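Print this page | E-mail this page
December | By the Bastthorpe product desk

Bastthorpe Docket Binder, Model 1492

If you've ever watched a trial notebook burst open on the way into a courtroom, you'll understand why we're so fond of this one! The 1492 is our heavy-duty binder for litigators, paralegals and anyone else who has to carry a whole case under one arm. It holds up to 97 tabbed exhibits, and the rings close flat, so pages near the back turn as easily as pages near the front.

The spine has a clear pocket for the case caption, and there's a second pocket inside the cover for the witness list (or parking receipts, which is what ends up in ours). The covers are stiff enough to write on when you're standing at a lectern with no table in reach.

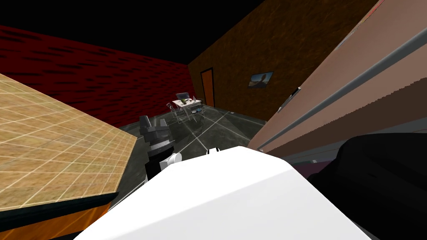 Tabs come numbered or lettered, and you can mix the two in one order. Plaintiff's exhibits in numbers, defendant's in letters, joint exhibits in whatever your judge prefers – just tell us on the order form. Index sheets are included, and the template that goes with them fills in the exhibit descriptions from a plain spreadsheet. We love this part. A clerk at Clirnley tried it on a long contract case and had the full index printed before lunch.

Small firms often ask if they need the bigger Drirnska case box as well. For a hearing or a short bench trial, probably not. For anything with over 3000 pages, yes, and the box takes four of these binders side by side with room on top for legal pads.

Item number: 2735
Colors: black, navy, dark green
Rings: locking, with a release at both ends
Fits: letter-size paper; legal size is a separate item

Replacement tabs and spine labels from the Wu series fit this model too. Orders placed by noon on Friday go out the same day.

This site uses cookies to remember your cart. By continuing to browse, you accept our cookie policy.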